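Plultari presenta un soporte para gorras y evita prometer armarios perfectos

Morkdale, enero. La firma de accesorios para el hogar Plultari pone a la venta Cillalard, un soporte de sobremesa para gorras y sombreros. Cuesta 16 euros y sale con una primera tirada de 3931 unidades.

El sector lleva años anunciando que un accesorio de alambre puede cambiarle la vida a quien tiene la entrada llena de trastos. En Plultari lo dudamos. Cillalard sostiene una gorra sobre la mesa y poco más. Quien tenga veinte seguirá necesitando un estante, una caja o el valor de regalar unas cuantas.

Tampoco compartimos la idea de que una gorra guardada en un cajón quede arruinada para siempre. Hemos leído esa advertencia en muchos catálogos, casi siempre al lado de un precio. La visera aguanta bastante; la copa se aplasta antes, sobre todo bajo un montón de bufandas, y ahí un soporte puede ayudar.

El modelo pesa 460 gramos y tiene 2 años de garantía. No incluye aplicación, suscripción ni guía de estilo de vida.

Cillalard se vende desde el jueves en la tienda Egan de Morkdale, que admite devoluciones sin preguntar el motivo. Recomendamos medir antes la balda: muchas son más bajas de lo que uno recuerda.

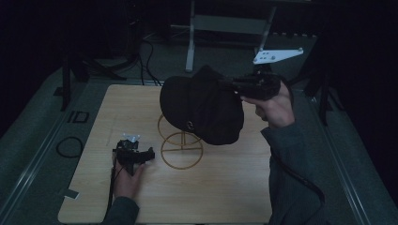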